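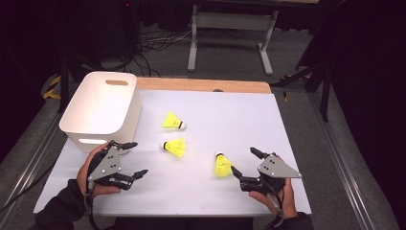
Setting up for the shuttlecock task, with a grip in each hand.

Home | About Us | How We Work | Training | Contact

About Us

Welcome to Skidari, and thank you for stopping by! We're a small outfit in Basbridge that records people doing simple jobs with their hands, so that robots can be taught to do those same jobs later on. Jhair Alvarado started the company in Cotby, in one rented room with a folding table, and we moved to Basbridge one very hot July when the recordings (and the cables, oh the cables) had grown past what one room could hold.

People who visit us usually expect to hear about the machines, and we're always happy to talk machines, but what we like talking about most is our house rules. We call them the Kun rules, after the first project we ever wrote them down for, and they've been growing ever since. The first version fit on an index card. Today's is a good deal longer, and every new operator reads it through with someone sitting beside them before picking up a grip.

Much of it is plain good manners toward whoever will use the recordings later. Start with both grips open. Pick up one object at a time, and let the other hand wait where it won't block the view of the bin. Move at the speed you'd use at home. If you drop something, pick it up again and carry on - a fumble and a recovery is worth keeping, and we'd much sooner have it than a take where somebody froze and looked up at us. Wear plain sleeves, please, and leave rings and watches in the tray by the door.

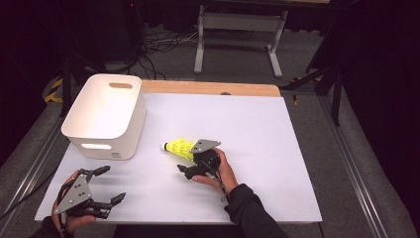 One at a time: a yellow shuttlecock held in the right-hand grip, the left kept open.

Then there are the rules that look after our operators. A session ends after 40 takes or when your wrists say so, whichever comes first, and nobody has to explain their wrists to anyone. Cables get checked before the first take. Anyone in the room can call a stop, including guests.

Last year we kept 2339 takes and threw out 860, and we're as proud of the second number as the first. Every rejected take gets a short note saying which rule it missed, and those notes are how the rules get rewritten. Our library now holds over 4000 takes in all, and we'd love to show you how it's put together if you're ever in town.

Last updated: 14 October 2019

Recent
Kun rules, new version: what changed
Why we keep the fumbles
Becoming an operator in Basbridge
Looking back at our Cotby days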